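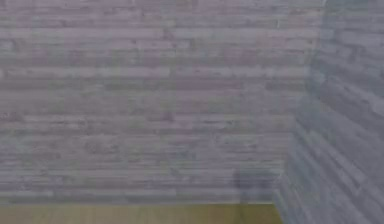
Figure 4. Long, narrow bricks in running bond, with tone varying from brick to brick (computer rendering).

4.2 Joint density and water uptake in exposed walls

The survey covered 123 outside walls in the river districts of Prarnamberg and Irkach. Wall age, orientation and eaves depth were taken from the town building records where these existed and measured on site where they did not. Uptake was measured with a sealed tube fixed to the wall face and read at five-minute intervals for one hour. All readings were made in April, before noon, and only after two days without rain.

Joint density is defined as the total length of mortar joint per square meter of wall face. It depends mainly on the height of the course. A wall of long, narrow bricks (Figure 4) has more bed joint per square meter than a wall of taller bricks, while the length of the vertical joints depends on brick length and is less affected by course height. In running bond the vertical joints are staggered, and water entering one of them meets a brick in the course below. We therefore treated bed joints and vertical joints as separate terms in the model.

Joint density alone was a weak predictor of uptake. Walls repointed with a hard cement mortar took up more water than walls with their first lime mortar at the same joint density, and the difference was largest on west faces. The likely path is the fine crack between hard mortar and brick edge, as described for the Wekbridge test panels by Orozco and Matos. Brick color was recorded but dropped from the model. Within one wall, pale and dark bricks gave readings that overlapped almost fully, and differences in shade were not a useful guide to where water was getting in.

4.3 Timber-clad walls

A second group of walls carried timber boarding over a masonry core. Tube readings cannot be made on boards, so moisture content was taken with a pin meter at fixed points, giving 2,877 readings in all. Points were set at mid-board and next to a seam, at heights of up to 300 mm above the base of the cladding and again at chest height.
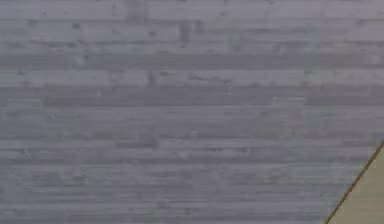 Figure 5. Weathered gray boards laid parallel, with seams running the full width of the view (computer rendering).

Readings next to a seam were higher than mid-board readings at both heights. The gap was small at chest height and wider near the base, where splash from paving adds to the wetting. Surface graying, of the kind rendered in Figure 5, had no clear link with moisture content below the surface. Unpainted boards turn gray through the action of light and rain on the outer fibers, and a gray board may be sound and dry at pin depth.

The Beltrán scale for board wear was applied by Eliseo Orozco and, independently, by Jaime Matos. Their scores differed on 169 boards, mostly between the two middle grades. These boards were kept in the data set with the mean of the two scores. Removing them changed the slope for seam distance only slightly and left the order of the other terms as it was.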